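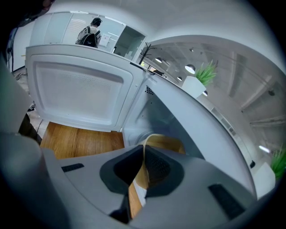
Which gripper should a new operator start with?
The Flosier hand-held unit is the recommended starting point, as its wider finger pads forgive small errors in approach.

Hand-Held Gripper Comparison: Gallery

In June the Illey Manipulation Group compared hand-held grippers for use in household and office tasks. The work was led by Heike Teuber, with Timo Brandes responsible for camera calibration. Each operator completed 90 recordings per configuration. The images in this gallery accompany the group's printed report.

Finger pads. The pads face each other in a V, and the mesh inner surface is bordered by a thick rounded rim. Pad wear was inspected after every 600 closures. 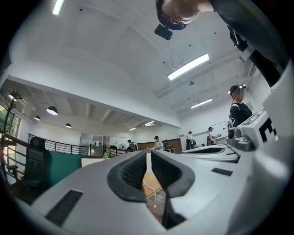

Rirkuvon Bulletin, Issue 8, p. 90

Work areas. Several operators shared the open office floor during the comparison. Lena Zalewska assigned the tasks and kept the written log for both configurations.

Markers. A printed square pattern of black blocks on white serves as the visual reference near the gripper. Calibration was repeated at the start of each session and whenever a unit changed hands.

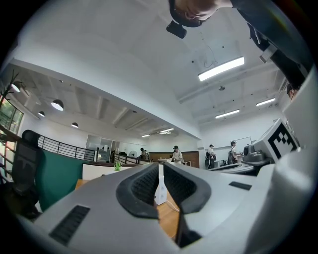
Recordings in which the reference pattern could not be recovered were set aside and reviewed separately by Sabine Vogler. The Hamann controller was used with both configurations, and its settings were held constant throughout.

Handling. The second gripper has a black strap around its handle, with the operator's hand closed about the grip. Operators were asked to rest for 8 minutes between sets and to report any strain in the wrist.

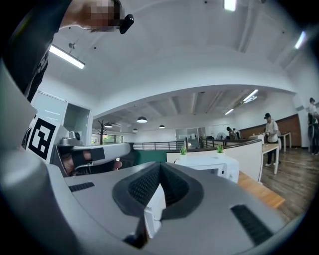

Comments on strap tension were collected on the same form. Two operators requested a shorter strap, and the revised part will be included in the next comparison. Requests for the full report may be addressed to Dörte Seidel, Publications Office.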